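# Trestari wrist kit

Trestari is a wrist-mounted sensing kit for small robot arms, sold with the calibration method it was developed to test. The method came out of work at Turcombe by Analyn Evangelista and Farzad Moradi, who wanted to find out how much of the error in a learned grasping policy came from the wrist view and how much from the policy itself.

Their approach is simple. The arm is moved through a set of poses near plain surfaces and corners, at working speed, and the wrist view is recorded throughout. Frames with motion blur are kept. An offset between the sensor and the gripper is then fitted to the whole run, and the fit is repeated with parts of the run left out to see how far it drifts. 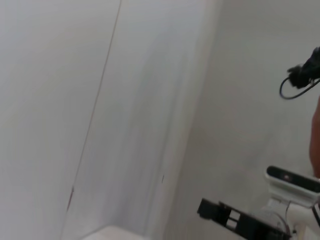
In the Turcombe trials the team recorded 616 runs over some 17 weeks. Fits made with the blurred frames included drifted less than fits made from sharp frames alone, and the difference was largest on short runs. The gain was small on runs of more than 115 poses. On the 13 runs where the mount had been knocked on purpose, the method flagged all but two.

The results come from one type of arm, with the cables left free at the wrist. Farzad Moradi has since repeated part of the work on the Hanholm arm, where the offset was harder to recover at full reach – we suggest keeping calibration poses within the middle of the workspace on that model.

## Supplied with the kit

- Sensor mount and gripper bracket
- Cable set
- Javier, the fitting software, with a licence for one arm
- Pose lists for flat walls and inside corners
- Printed method notes

## Before ordering

Check the bolt pattern on your wrist flange against the drawing in the method notes, which we can send in advance. Adaptor plates are made to order. Javier reads recordings from other wrist sensors, but the pose lists may need changing if your sensor sits further forward than ours.

Page last revised 23/09/2021.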